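Fellum Tabletop Kit: README and data card
Release notes for the Clorano evaluation, November 2019

Please read this before you open the archive. It's shorter than the license and has more about cups in it.

Fellum is a kit for teaching a two-armed robot to do small jobs on a table. You get the recording software, a set of wrist camera mounts, printed gripper fingers, a starter dataset, and this file. You don't get a robot. We were lent a kit by Kragh, the reseller, on the understanding that we would write down what we thought of it. Kragh may have hoped for something glossier.

The starter dataset covers a single job family: two plastic cups, one blue and one pink, and a drink can that has to be picked up and put somewhere. If you were hoping for laundry or omelets, the roadmap says January, and we have read roadmaps before.

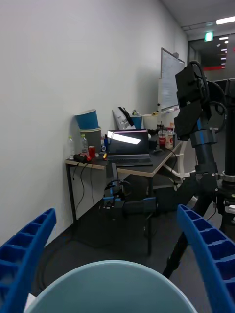

Hardware notes

The blue fingers are the best thing in the box. They have a lattice molded into the inner face, they give a little when they meet something round, and they forgive the sort of aim that a stiff metal jaw would punish. Ours went on with four screws and one bad word. The manual shows a different number of screws. We went with what fit.

The wrist mounts are fine. Route the camera cable before you tighten anything, leave more slack than looks decent, and run the wrist through its full travel by hand. The cable clips supplied are too small for the cable supplied.

Fellum expects two wrist views and at least one fixed view of the table. It will start with fewer and then complain in the log on every frame, politely, forever.

What's in the archive

1731 episodes in total, of which 778 carry a checked text instruction. The rest have whatever the operator typed at the time, and operators type like people who want lunch. "can to the pink one" and "CAN RIGHT" are both in there, and they mean the same thing.

Each episode folder holds:
- wrist_left and wrist_right video
- fixed video
- joint positions and gripper opening for both arms
- instruction.txt
- notes.txt, often blank

Use the split files that ship with the kit. A random split puts takes from the same session on both sides, and your test score will be lovely and mean nothing.
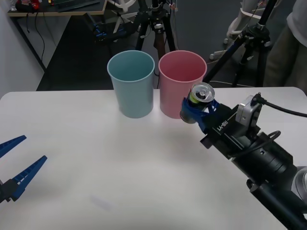
The can is harder than it looks. It's shiny, it's shorter than the cups, and it tips if a finger arrives early. Most of our trouble came from the approach: a policy trained on the starter set would come in from the side, touch the can a little high, and send it on a short trip. Dropping the approach speed to 5 on the kit's own scale helped. The scale runs to 9 and has no units. We asked. It is "a scale."

The other arm spends much of this task doing nothing, and a model will happily learn to do nothing with great confidence. If you want two-handed behavior, record your own episodes or weight the few that have it.

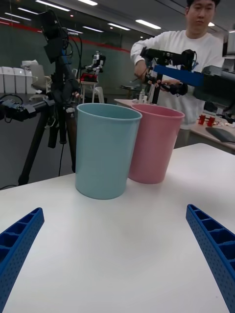

Collecting your own data

Setup took us an afternoon. The handheld controls are light and the mapping makes sense within minutes, except that left and right swap if you start the software before you plug in the controller. Plug in first.

Some habits worth picking up:
- Mark the home positions of both arms and check them at the start of every session.
- Move the cups between takes. Left to ourselves we put them back in the same spot every time, and the model noticed before we did.
- Write the instruction before the take. Afterward you'll describe what happened, which may be a different task.
- Keep failed takes in a separate folder with the word "failed" in the name. We tried "misc." Don't try "misc."

The wrist cameras see past the table and into the room, people included. Get consent from everyone nearby. The optional Zeseck add-on will blur faces, but it also blurred a cup twice, so look through the output before you share it. 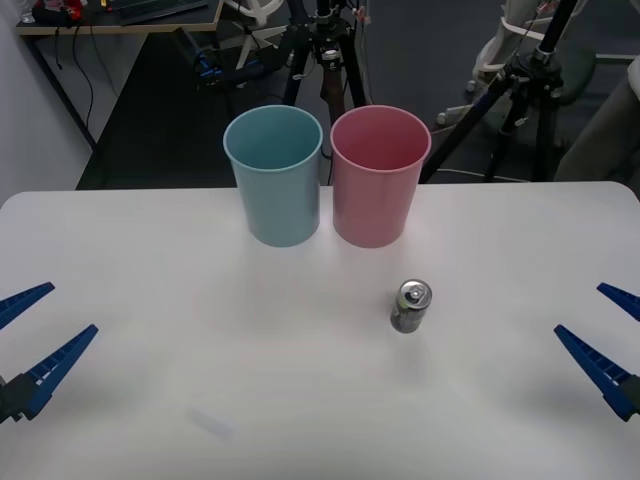
Blue cup, pink cup and can on the table, both grippers open.

Known problems

Timestamps drift between the wrist and fixed streams on long recordings. The align script fixes it if you run it once. Running it a second time shifts everything again, and there is no warning.

Lighting in the starter set barely changes. Expect a drop near a sunny window.

The viewer crashes on a blank notes.txt. See above regarding how often that file is blank.

Would we buy it

The fingers, yes, today. The software, after one more release. The dataset is a decent warm-up and a poor final exam, and the price for the full bundle assumes you need all of it. Kragh will sell the parts separately if you ask twice.

Corrections go in the issue tracker under "docs." Please attach the log, minus the polite part.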